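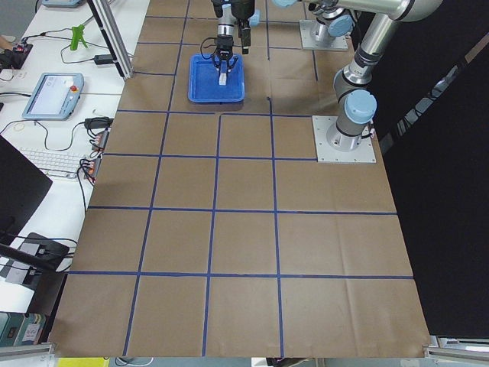
2/19/24

I finished Briltis last night, 47 hours on the clock, and I'm still thinking about the last dungeon. I played on normal with the Asfaw party, so mostly spears and one healer who kept running out of mana.

The story takes a while. You spend the first two chapters walking between Jolalska and the river camps, and the side quests there are mostly fetch jobs. Once you reach Podevness it opens up. Combat gets faster, you can swap characters mid-fight, and the music is much better.

Performance was fine until the harbor area, where I dropped to 40 frames a second with shadows on high. I turned them down to medium and left them there. The last patch broke my controller layout, so check your bindings before you load a save — I lost a boss fight to that.

Bezawit Woldemariam told me to save my upgrade stones for the second spear, and she was right. I had 148 of them by chapter six and spent the lot in one go.

I haven't tried the hard mode yet. There is an expansion planned for July and I'll probably start a new file then, with the archers this time.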